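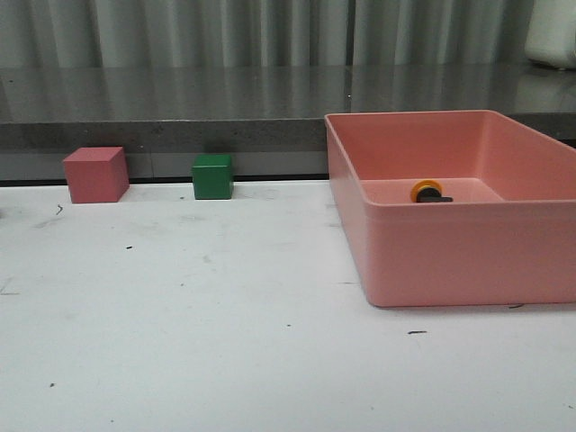 Fig. 3. Cubes at the back, bin on the right.

3. Setting up a sorting trial

1. Put the pink cube and the green cube along the back edge of the table. Leave a gap between them (I use a finger's width or two, I'm not fussy).
2. Slide the bin in on the right, with plenty of bare table before it.
3. Park the arm out of camera view, then press Capture in Tumico.
4. Type the instruction exactly as it's worded on your trial sheet and hit Run.

Note: Hiba and I ran 154 trials like this, and the policy mixed up the pink cube and the bin way more than we'd guessed! So log the color word you used, every time.

Caution: keep your hands off the table until the arm is parked again.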